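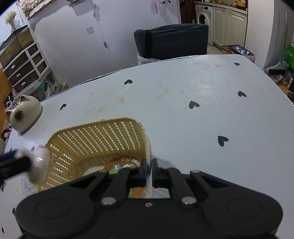
White fabric item and basket, Welteton

About Stovudis

Stovudis is a linen and uniform laundry in Welteton. We wash, press, mend and deliver for motels, cafés, aged care homes and sporting clubs, and we run a drop-off counter for households at the front of the building.

The business started as a two-machine shop behind the Grometti bakery, doing aprons and tea towels for the bakers next door. The motels along the highway came next, and after four years we moved to the old cool store on Ngau Road, where we still are. The building has its own rainwater tanks and a loading dock wide enough for both vans.

What we do

Most of our work is flat linen: sheets, pillowcases, tablecloths and towels. On a normal day we put through 2000 pieces. In January, when the caravan parks fill up, it is closer to 3000. Each customer's linen is washed separately and goes back to the same customer. We don't run a shared pool, although we can hire out tablecloths and napkins for weddings and club dinners if you book ahead.

Mending is done on site. Hems, buttons, zips and torn seams are charged by the item, and we will ring you before starting on anything that costs more than the garment is worth.

Colour and care

Whites are washed at 60 degrees unless the label says otherwise. Wool, silk and doonas are handled on a separate line and take an extra day. We do not dry clean. Suits and formal wear can be left at the counter and we send them on to a dry cleaner in the city.

Our people

There are 12 of us, most living in Welteton or on the farms nearby. We take on one trainee each year through the local high school, usually starting in February.

Pick-up and delivery

We deliver free within the town boundary. Further out there is a small charge, and a minimum of 300 pieces a week for a regular run. The counter opens at 7 am and closes at 4 pm. Parking is at the rear, off the lane.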